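This site uses cookies to remember your language and region. Accept all | Manage settings
Filed under: Support > Plidby Tabletop Cell > Setup and Care

4. Fitting and checking the gripper fingers

Do this section after a finger change, after any bump against the table, and every 193 hours of run time. Have the 4 mm hex key and the finger kit ready before you start.

CAUTION: Press the stop button and wait for the arm to settle before you put a hand near the fingers. The fingers can still close under spring force with the motor off.

4.1 Removing the old fingers

1. Jog the arm to the Service position.
2. Open the gripper fully, then press stop.
3. Loosen the screw at the base of each finger. Do not take it all the way out.
4. Slide the finger straight off. If it sticks, rock it gently - do not pry against the housing.
5. Wipe the mounting faces with a dry cloth.

4.2 Fitting the new fingers

1. Slide each finger on until it stops.
2. Tighten both screws by hand, then a quarter turn more.
3. Check that the cable along the housing has slack through the full wrist travel.
4. Release stop and run Finger Zero from the Service menu. The counter should read 1,357 with the fingers closed. If it is off by more than nine, repeat from step 1.

NOTE: Cells shipped from Trostton before January use the older screw. Order the replacement from Fujimoto parts supply and do not mix the two types.

4.3 Test pick

1. Put a few light items of different shapes on the table, well apart.
2. Move the arm to the side of the table with the gripper open.
3. Check the view from the head camera. The tabletop and at least one finger must be in view.

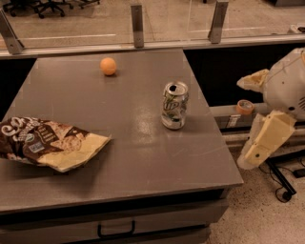
Gripper open at the right of the table, with a ball, a soda can and a snack bag set out.

4. Start Test Pick at low speed and keep one hand on the stop button.
5. If a finger touches the table, stop and go back to 4.2.

NOTE: Glare on the tabletop can upset the depth reading. Dim the overhead light or move the item and try again.

Write the counter reading in the cell log. Send repeat faults to Setsuko Shimada at the Stondow service desk.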